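Trostetti has opened registration for the spring update to Ilia, its operating system for phones and tablets. The first group is limited to 1,196 devices.

Owners of the Toron 2 may enroll from the settings menu. A full backup is required before installation, and at least 15 GB of free storage must be available.

The update adds separate work and personal profiles – each with its own lock code – and limits background location access. Applications unused for 200 days will lose their permissions automatically.

Support for Dalsgaard styluses will follow in October.
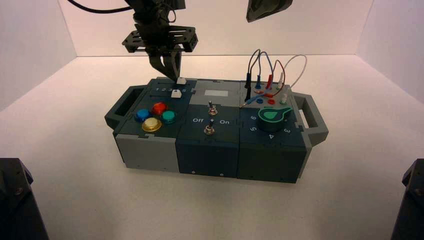

Johanna Fankhauser: Will the work profile keep its own notification sounds? The last version merged them.

Yes. Sounds are set separately for each profile.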